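Ticket 323: Left arm planner times out on approach to blue block
Project: Skurside (dual-arm sim)
Opened by: Mayu Mizuno
Assigned to: Lesia Kravets
Status: Resolved

Mayu Mizuno, 27/11/2018
Since I merged the new collision layer, the left arm won't plan down to the blue block. Right arm plans fine to the tray and to the long green piece. The log just repeats "no valid goal state" and gives up after 6 seconds. Same result with 26 different seeds, so I don't think it's bad luck in the sampler. Love the new layer otherwise, replanning is so much faster!

Lesia Kravets
Great report, thank you for trying the seeds! Can you pause at the pre-grasp pose and grab the viewport? I'd also like the padding values from your scene file.
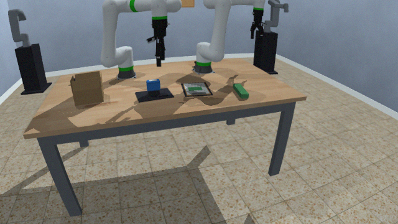 Viewport at pre-grasp, left gripper empty, cardboard box at far left of the table.

Mayu Mizuno
Padding is the default everywhere, I never touched it. If I delete the cardboard box the plan still fails. If I delete the black plate under the block, it works right away.

Lesia Kravets
That's the clue I was hoping for! The loader was wrapping the plate, its support and the block in one convex hull, so every grasp pose counted as a collision. Stefaniia Kushnir hit something like it in February with a bin. Please set hull_mode to per_link for the plate, clear the mesh cache and restart the planning node. Without clearing the cache you'll keep getting the old hull.

Mayu Mizuno
It plans! All 26 seeds, and the path down is really smooth. I put the box back and it still works. So happy with this.

Lesia Kravets
Wonderful. I've made per_link the default in the loader and added your scene to the nightly tests. Zhuoran Kong is reviewing the patch. Closing, but reopen if the right arm starts acting up.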